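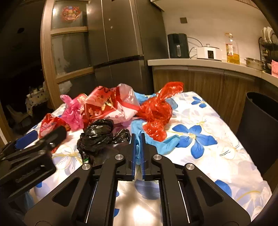

February, 9:40 am

Sorting table, floral cloth. Job for this week is the soft waste part of the Lenbridge study: bags, gloves, paper cups, anything that folds or crushes and won't go back to the shape it had. Anouk Dierckx wants the item list settled before we order more stock.

Bags first. The black one is still the worst of the lot. It creases into a bundle and the knotted end goes wherever it likes, so two people writing down "how it lay" give two different answers. Agreed to record only the side the knot points to and leave the rest.

The red printed bag is easier. The pattern helps a lot when you need to say which part is folded over. The clear section is harder to write up, it just reads as crinkle.

The bright pink bag gets its top twisted each time. Delwyn Te Moana asked if we should leave it open for half the rounds. Not yet – one change at a time.

Gloves: treat every glove as a single item, no pairs. I had pairs on the old sheet and it made a mess of the totals.

Stock on the shelf: 400 bags, mixed, and some 2000 gloves. Cups are low. Delwyn is asking Chantharasri for a price on 900, plain if they have them, printed if not.

1:15 pm

Cups and gloves together. Red paper cups on their sides, pink-mauve glove up against the base of one, blue glove on the other side of it. Glove touching cup is its own category from now on, code TC. Before this I was putting it under "near" and Ena (the spreadsheet, not the person) had no way to pull those rows out again.

Cup direction: write where the rim points, then where the base points. Rim only was too vague when the base faces you.

The cloth stays. I thought the flowers would get in the way but they are handy as landmarks, "base over blue flower" is quicker than measuring. Don't swap it for the gray one without asking Anouk.
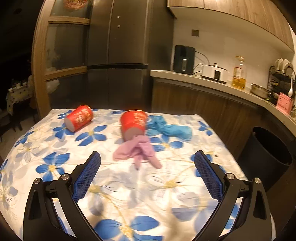
To do

– Relabel the bins. "Burnolix" is still written on two lids from the last job.
– Fix row 1818 in Ena, glove entered as a bag.
– Add TC to the printed sheet.
– Ask Anouk whether a torn cup counts as a cup.
– Tape for the table edge, cloth keeps sliding.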